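Moth nights are back (and we need your porch lights)

Quick one this month as I'm typing between school run and the dentist. The moth count starts again in February, yes February, yes it's cold, and no you don't need to know anything about moths to join in. Last year we had 153 records in from the village and the lanes out towards Long Meadow, which is miles better than the year before when it was mostly me and Xiuying Ding standing in her garden with a bedsheet.

How it works. Pick a night, any night, mild and a bit damp is best. Leave an outside light on for 2 hours after dark. Go out, look at the wall, the door, the window frame, underneath the sill. Write down what you see or take a photo on your phone. Send it in. Done.

If you don't know what it is, send it anyway. "Small brown thing" is fine, we get a lot of small brown things. Shuzhen Yuan is doing the identifying again and she is very patient. She does ask that you put something in the picture for size, a coin or a pencil or your thumb, and that you say what time it was. Last spring there was a run of photos with no time and no place on and they all had to be left out, which was a shame as one of them was a lovely Oak Beauty.

What's about early on: Pale Brindled Beauty, March Moth (often out before March, ignore the name), Dotted Border, Hebrew Character from a bit later. Females of some of these have hardly any wings and just walk up tree trunks, so have a look at the trunks too if you've got a torch. People miss them every year.

Traps. We have 4 bucket traps to lend, the ones from the Flornalov grant. Borrow for a week, bring back with the lid and the egg boxes please. One came back with out its lid and we are still short. Egg boxes always wanted, cardboard only, leave them in the crate by the hall door. Moths to be let go in the morning somewhere shady, in long grass or under a hedge, not on the lawn where the robins have worked out what we're up to.

Recording sheets are in the hall and at the Vekumard shop by the till. I had 500 printed so take a few for next door.

Talk: Shuzhen's "Eyes on their Wings" in the hall, 7.30pm, date on the noticeboard once the heating is sorted. It's about why so many moths and butterflies have those round eye markings, what a bird makes of them, and whether bigger spots do a better job. Emperor moth is the one to know round here, up on the heath in April, flies in daytime, people take it for a butterfly. Tea after. Bring a mug.

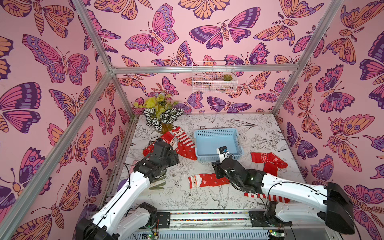

Butterflies and moths in pink and purple, eye spots and all.

Also wanted: somebody to take over the Faltomard Lane end of the count, as the last recorder has moved. It's a short walk, one good street lamp and a long ivy wall. Ivy is brilliant in autumn, less so now, but worth a look on warmer evenings. Tell me or Xiuying if you fancy it.

Photos and sheets to the usual adress or through my door. Wrap up warm.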